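Section 4: Running the Shirt Demonstration on an Open Day

Applies to the Marchal bench unit as installed at the Wollatetti workshop. Revised January 20, 2021, after the December open day, with corrections from Nhi Phùng and complaints from Seija Oksanen.

Read Section 3 (Powering Up) first. If you are reading this with visitors already in the car park, read it anyway, only faster.

4.1 Before the doors open

1. Clear the bench of mugs, lanyards and brochures. The brochures are handsome, but the arm will pick one up if it's offered, and the visitors will applaud.

2. Wipe down the gripper pads with a dry cloth. Do not use the lemon spray from the kitchen.

3. Set up the barrier 2 metres back from the bench. Children will be measured against this barrier by their parents and found to be on the wrong side of it.

4. Load the program called Jumier 629. Jumier 300 is still on the menu and looks more official. It's for socks.

5. Run one full cycle with no shirt. The arm should go through its motions and park. If it parks somewhere new, call Uyên Lò before touching anything.

CAUTION: Keep the stop button within the presenter's reach at all times. "Over near Thu" is not within reach.

4.2 Placing the shirt

6. Use a collared shirt with the buttons undone. Plain, dark colours are easiest for people at the back to follow against the timber.

7. Drop the shirt on the bench from elbow height and leave it how it lands. Presenters with tidy habits will want to smooth it out. A visitor who sees you flatten the shirt will ask why you didn't just fold it while you were there, and there is no good reply.

8. Check that some loose cloth is facing the gripper. The fingers need a bulge or a fold to close on.

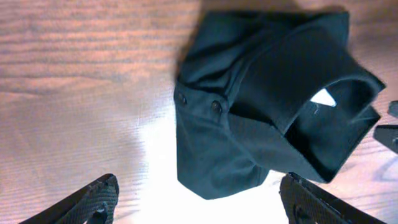 9. Step back behind the barrier and press Start on the pendant. Expect a pause. Fill it with the talk on the laminated card, and resist improvising. Oluwatosin Odukoya once filled it with the history of the collar stay and lost half the room.

10. Let the arm make 2 attempts at the first grasp. If both fail, press Hold, pick up the shirt, drop it again and go back to step 8.

NOTE: Collars are stiff and buttons are small and hard, so the arm does better with the soft part of the body. If it goes for the collar, let it try. Visitors like a struggle, and they have usually lost to a collar themselves.

NOTE: Glare from the overhead lamps can bother the camera on a bright bench. Tilt the lamp nearest the window towards the wall. The Caltska lamp has a loose hinge and needs to be held until it makes up its mind.

4.3 Questions from visitors

11. Answer what you know. Price enquiries go to Thu Tiêu at the front table.

12. If asked whether it does fitted sheets, say no.

4.4 Packing up

13. Press Park, wait for the green light, then switch off at the wall. Hang the shirt on the hook behind the door, ready for the next session.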